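We use cookies to remember your settings and count visits. Accept all | Manage choices

Office tidy-up at Thongdee: bins and floors

Nisha Pathak and Wichai Boonyarit have been working through the second floor since October, one room at a time. The building has 144 bins and a lot of carpet. A few notes are given with the pictures for anyone taking over a room.

The bins are all meant to have a liner in. Open the bag fully before it goes in and fold the spare over the rim, then push the middle down by hand. Liners come in boxes of 30 and the spare boxes are on the bottom shelf of the store cupboard.
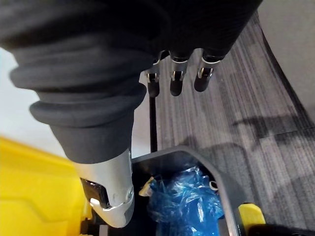
Black bin with a blue liner inside.

Paper and card go in the sacks by the lift and should be kept out of the bins. Food waste goes down to the kitchen the same day. If a liner has split, put a second one over it and carry the two down together.

Floors are left until the bins in that room are finished. Pick up staples and paper clips by hand first, as they jam the brush on the vacuum. Go along the stripes, then across them. Corinne Ambrose has the key for the room with the spare vacuum and is in from 8. 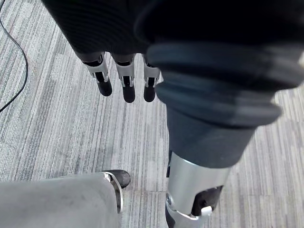 Grey striped carpet.

The third floor starts on Tuesday. Rattana Chareonsuk has the room list.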